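Clelta Loaf Pan, 5-Cup, by Kevberg

Item in stock. Ships from our Trekevberg warehouse.

The Clelta is a small loaf pan for people who bake at home with less sugar and less butter. It holds 5 cups to the rim, so it fits most recipes for a small banana bread, zucchini bread or yogurt cake. We recommend that you fill it to two thirds and not more.

Why did we make one more loaf pan? Batters with whole wheat flour, oat flour or mashed fruit are heavy and wet. In a wide pan they often stay low, and the middle is still soft when the edges are already dark. The Clelta is narrow, with straight walls, and the heat has a shorter way to the center. In our test kitchen a pumpkin oat loaf was ready after 46 minutes at 350°F. In your oven it may need a few minutes more or less, so please check with a wooden stick before you take it out.

The body is aluminized steel without any coating. This means you can use a metal knife to free the loaf, but it also means you must grease the pan or use paper. For batters with very little fat we advise paper always. A strip cut to the length of the pan and hanging over the two long sides is enough – you can then lift the whole loaf with it.

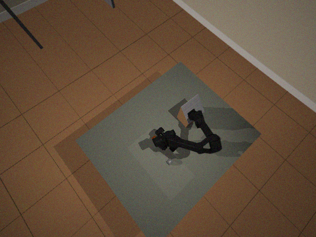

Robotic arm on its platform, tiled floor (simulated view).

What is in the box

One Clelta pan, a pack of 40 paper liners cut to size, and a folded card with two recipes: Pear and Ginger Loaf with spelt flour, and Cocoa Black Bean Loaf without flour. The card was written by Chak-lun Cheng, who also answers the baking questions that come to our shop address. The lid is sold separately under the name Chow. It closes well enough for the refrigerator or a short trip by car, but it is not airtight and must never go in the oven.

Before the first use

Wash the pan by hand with warm water and a little dish soap, then dry it at once with a towel. Put it in the oven at 300°F for five minutes so that no water stays in the folded corners. Please do not use the dishwasher. The steel will become dull and, after some time, you can find rust along the rim. Small dark spots from baking are normal and do not change the taste.

Questions from customers

Can I bake a normal pound cake in it? Yes, but a classic recipe is too much batter for this size. Use half, and bake the rest as muffins.

Does it work with honey or maple syrup in place of sugar? It does. These loaves get brown faster, so lower the oven by 25 degrees and cover the top with foil for the last part.

Can I freeze bread in the pan? We do not recommend it. Let the loaf cool, take it out, slice it and freeze the slices in a bag.

Is it good for yeast bread? For a small sandwich loaf, yes. Keep the dough low in the pan, as it needs room to rise.

Returns and spare liners

You can return an unused pan within 46 days, in the original box. Used pans we can take back only if there is a fault in the steel or in a weld. Spare liners are sold in packs of 100, and they fit also the older Clelta from before August, which had rounded handles. The pan with a larger volume is not planned at the moment.

Page updated 16 October 2025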